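**Blue finger pads: swap interval and jaw zero after replacement**

**mkramer** (5/10/22)
Handheld two-jaw unit, textured blue pads, black frame. After a pad change the closed position reads 5 counts high and the software reports "object held" with nothing between the jaws. I re-zeroed twice. The offset comes back after the first hard close. Shop log says 639 cycles since the swap. Adhesive is the Zodstead sheet, cut to size.

**grorside_bench**
Your adhesive is still creeping. Press the pads down, clamp the jaws shut on a flat shim, leave overnight, then zero. Zeroing before that is wasted effort.

**mkramer**
Clamped it overnight on a shim. Offset is down to 1 count and stable. Thin film is still the bad case. Picking up bags, the pads close on folds and the reading depends on how much material is bunched between them.

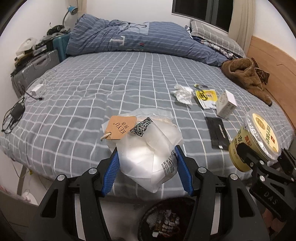 Griet De Graaf disagrees with the overnight clamp. In her view it hides a badly seated pad, and the correct fix is to strip the jaw face, wipe it with alcohol, and check it with a straightedge before any adhesive goes on. She replaces pads every 1000 cycles regardless of wear.

**grorside_bench**
1000 is too early for bags and tubs. We inspect at that point and replace when the texture is gone at the tips. Agree on cleaning the face. Old glue at one corner will tilt the pad.

**proltero_fan**
Check the frame screws too. I had one backing out on the upper arm and chased a pad problem through most of November. Threadlocker, medium strength, small drop.

**mkramer**
Screws are tight. Stripped the left jaw and found a ridge of old glue along the rear edge. Right jaw was clean. Refitting both tonight with Dramani tape, 11 mm strips, no sheet.

**grorside_bench**
Tape will shear on heavy items. Post the zero after the first few hundred cycles.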